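June, late, after ten

The packing advice I've been reading is written by people who sell boxes. I'm now fairly sure of this. Atlow, who are doing the truck, sent through a checklist that runs to 61 items and recommends their own "family starter bundle" at three separate points. I bought the cheap flat-packed ones from Gronus instead and so far they hold things, as boxes tend to.

Today was meant to be the toys. I'd put it off on the theory that toys are light and can be thrown in at the end. The theory is rubbish. They're light but they're every possible shape, and none of the shapes go together. Anything plush squashes down nicely and then comes back up as soon as I reach for the flaps. The hard plastic ones have wheels or handles or some sort of fin. I had the box two-thirds full in ten minutes and then spent most of an hour on the last third.

Also the tape. I am on my third kind. The clear stuff splits lengthwise and then you spend your evening picking at the roll with a thumbnail, looking for an end that has welded itself down. The Rovis brown was supposed to be "heavy duty" and let go of the cardboard overnight in the hallway, with the heater nowhere near it. So now it's the black, which was dearer than both and which I refuse to praise until it has been up the highway and back down a flight of stairs.

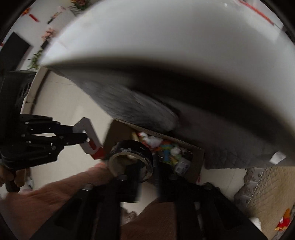 Should toys go in one big box or several small ones?

Several small ones, if you have them. A big one gets filled to the top because the space is there, and then something heavy goes in with the teddies and whatever's underneath cops it.

I know all that and used a bigger box anyway.

The other thing the checklist says is to "declutter as you go". I don't believe anyone has ever done this. Decluttering is its own job, with its own mood, and it can't be done while holding a roll of tape. I put two things in the op shop pile and took one of them out again before dinner. If I'm truthful the pile is mostly coat hangers.

Rang the storage place on Dương Street as a fallback. They wanted $183 a month plus a $100 deposit, "refundable subject to inspection", and I have my own thoughts on how that inspection tends to go. Atlow's quote is $900 for the lot, stairs included, or so the woman said on the phone. It isn't written down anywhere in the email. Must get that in writing before I pay the balance – I've been caught on stairs before.

Still to do: kitchen drawers, the linen, everything on the walls. I've left the walls because the place will look like a rental the minute they're bare, and I'd like it to go on being ours a bit longer.

Need a marker that works. The one in the drawer wrote TO and gave up.

© All entries remain the author's own | Contact | Back to top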